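Single-piece table display

A single-piece table display is an arrangement in which one fruit, gourd or similar rounded object is shown with a plate on a covered table. It is the smallest of the common table arrangements. Its parts are the piece, the plate, the cloth and, in many cases, a backdrop. The term is also used for the layout stage in which the piece still lies beside the plate.

The piece

Pieces are usually round and a little wider than tall. A ribbed surface is preferred to a smooth one, as the grooves hold shadow and show the form from across a room. Two groups supply most of the ribbed pieces in orange and white.

Small ornamental pumpkins have a hard rind with lobes running from the stem end to the base. In striped types the color follows the lobes, with orange in the grooves and cream or white on the raised parts, or the reverse. They are sold by diameter, and Godoy, a wholesale grade list used in the trade, places the lower limit at 50 mm.

Partly peeled citrus has a similar look. When the outer peel is removed and the white pith is left in place, the segments show as ridges and the surface is mottled. Such a piece dries within hours and is replaced at each setting. Molded copies of both groups exist and are treated in the same way for purposes of layout.

The two groups are easily confused at a distance. The dimple at the top is not a reliable sign, as it occurs in both. 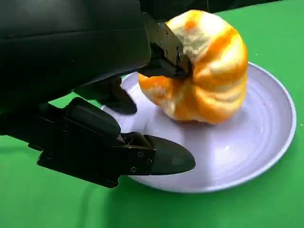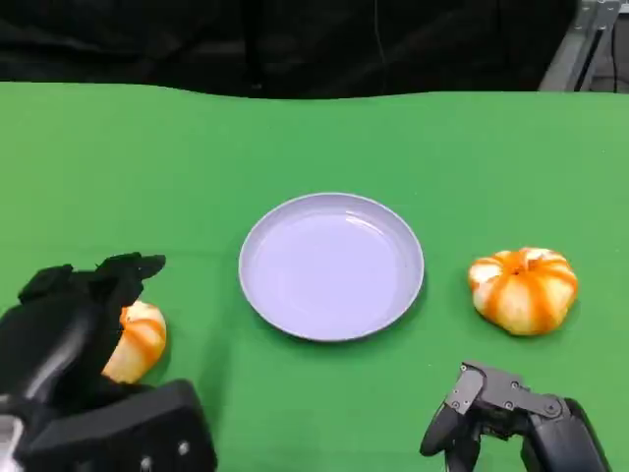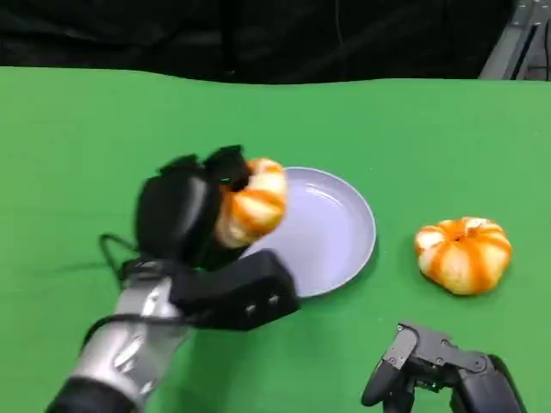
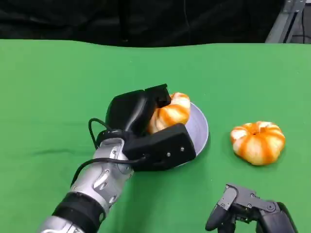
Ribbed piece in orange and white. In the second picture it lies on the cloth to the right of a shallow plate.

Khang Đào
Section editor, Table and Household

The plate

The plate is round and shallow, with a flat well and a raised rim. The rim keeps a piece with an uneven base from rolling off. Pale colors such as lavender, gray and off-white are usual. A glossy glaze reflects overhead light as a white patch in the well, and where this is unwanted a matte glaze is used. Patterned plates are avoided with striped pieces.

The Atbridge system divides display plates into three classes by well width: narrow, in which the piece touches the rim; standard, in which a ring of the well stays visible; and wide, in which the piece covers less than half of the well.

Cloth and backdrop

The cloth covers the full working surface and is a single color. Green is the usual choice under orange. Creases are pressed out before laying, though a slight wave along the far edge is common and is accepted in most settings. A black curtain behind the table separates the display from the room and makes its outline easier to read. Heavy fabric is used so that the folds stay soft.

Placement

The plate is set first, generally at the center of the cloth. The piece is then taken from the side, carried over the near part of the rim and lowered into the well. Ribbed pieces are held across the lobes. A pumpkin is not lifted by its stem, which may break off and leave a scar. After placement the piece is turned until its most regular stripes face the viewer.

Offset layouts, in which the piece remains on the cloth, are listed in Camora under entry 640. Layouts with two pieces flanking an empty plate have a separate entry, 1444.

See also: Centerpiece; Ornamental gourd; Table linen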